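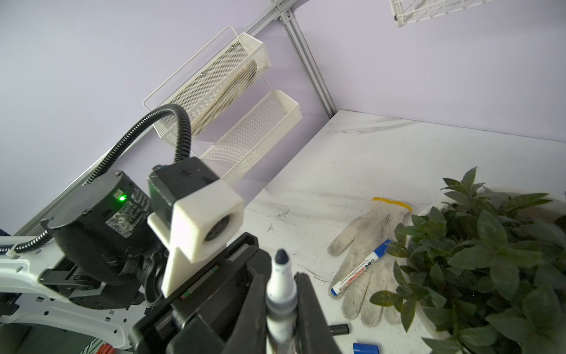 *Two mesh baskets on the wall, one marker upright in a gripper.*

**Does anyone need a new whiteboard marker?**

The supply order for February 2019 has the usual line on it: another box of markers, this time from Dodell, who would like us to know that theirs write for 1,000 meters. I have my doubts. The Triler ones were supposed to last all winter, and by December people were pressing so hard on the board that you could read the notes with your fingers.

Before we sign for 96 more, I'd like to ask what is wrong with the ones we have. My guess is very little, apart from the caps. A marker left open overnight is a bad marker by morning, whatever is printed on the barrel, and we leave a lot of them open.

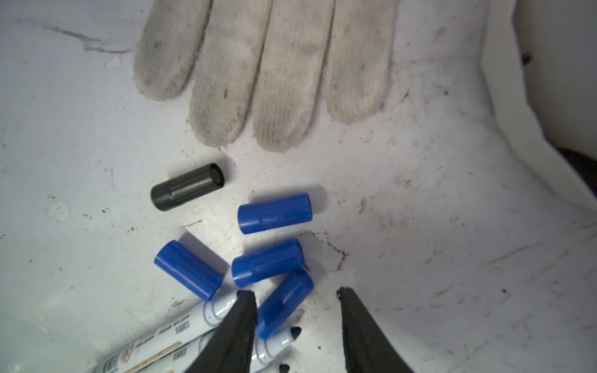 Blue caps are the worst for it. They come off, they roll, and they end up next to a dirty cotton glove with no marker in them. The black ones go the same way, only in smaller numbers. I've heard the argument that the Plarkeck caps are a looser fit and that we should switch brands again. Maybe. We switched 2 times last year and the bench looked the same after both.

So a modest proposal, which I expect to be ignored until spring. Cap the marker when you put it down. If the cap doesn't click, try another cap. Anything that still won't write goes in the trash - please don't put it back for the next person to discover. Gloves get shaken out and kept off the writing end of the bench, and somebody with a damp rag could take on those gray smears while they're at it.

Lengyel has offered us a molded desk tray with a slot for each color. It's a nice tray. I would still like to see one week of caps on markers before we pay for it. The order form stays open until the next issue, and I've left the quantity blank.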